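Guides > Home Automation > Testing Chores

How to Test Whether a Machine Is Ready for a Household Chore

Filed under: Robots at Home, How-To

Most claims about home robots come as short clips. A towel gets folded, a cup goes on a shelf, and the clip ends. If you want to know whether a machine can do a chore in your house or your shop, you need a test you can repeat. The steps below use one small job, putting small items away in a basket, and you can swap in your own.

What you need

- One container with low sides
- A set of items you handle every day: lids, cups, sponges, a soap dish
- A clear tabletop or board
- A timer and a sheet of paper
- The machine, or a person working with the same kind of grippers the machine has

Step 1. Write the chore down as one sentence

"Tidy the kitchen" is too big. "Pick up one lid and set it flat in the basket" can be passed or failed. Write down what a pass looks like before you start, including where the item ends up and which way it faces. If you skip this you will find yourself being generous by the third try.

Step 2. Do it by hand first

Do the job yourself 28 times and note the total time. This gives you a number to compare against. Then do it again with one hand in your pocket. Many machines have a single arm, and a chore that really needs two hands will show itself quickly here.

Step 3. Set out the items the way they normally land

Don't line them up. Drop them on the table and leave them. Put one upside down and lean another on the side of the basket. Flat, thin things are the hard ones. A lid lying on a table has almost no edge to grab, and a stiff finger tends to push it along the surface.

Step 4. Run the test

Run at least 200 tries if you can. Fewer will do for a first look, but a machine that works nine times in ten can easily give you a good streak of ten. Keep the light as it is in the room. Don't reach in to help. If you do reach in, count that try as a fail and write down what you did.

For each try, mark one of these:

P - passed with no help
S - passed, but slower than twice your own time
D - dropped
M - missed the item
H - needed a hand

Our longest run was 346 tries with an arm from Fasach, spread over most of January. Lids made up nearly all of the D marks. Cups were fine. It never learned to give up on an item it could not reach, so somebody had to stop it and reset.

Step 5. Repeat the job with hand-held grippers

If you can borrow a pair of hand-held grippers, use them for the same chore. A person supplies the eyes and the judgment, and the grippers supply only the fingers. When a person still fumbles, the fingers are a large part of the problem and better software will only get you so far. When the person does it with ease, look at the machine's vision or its planning.

Take your time with this one. Using two gripper halves together, one in each hand, means pressing evenly from both sides. Press harder on one side and a round item can roll or tip. Lift it clear of the basket wall before moving forward, then lower it and open both sides at the same moment.
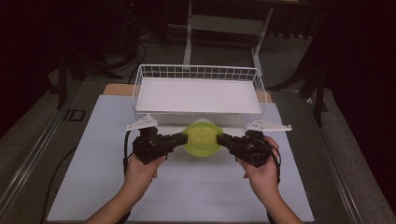
Yaa Dankwa wrote in to say she thinks the two-handed step makes machines look better than they are: "My mother would have the whole basket full by the time you got one lid lined up. I'd put speed first on the sheet and drops second."

Speed does belong on the sheet, and the S mark is there for it. Whether it comes first depends on the chore. For something that can run overnight, slow is fine. For clearing a table before dinner, it isn't.

Step 6. Read the results

Add up the P marks and divide by the number of tries. Then look at the H marks on their own. A machine that drops things now and then but carries on may still be useful. One that calls you over every few minutes has given you a second chore.

As for our own answer, sorting solid items into a basket is close. Flat items and anything soft are not there yet, and we would not leave the arm alone with glass.

Related guides

Sorting Socks With a Single Arm
Clurow Floor Unit: Setup and First Week
Choosing Gripper Pads for Smooth Plastic
Loading a Dish Rack: Our Test Sheet
Shop Floor Basics: Bin Picking at Fidbridge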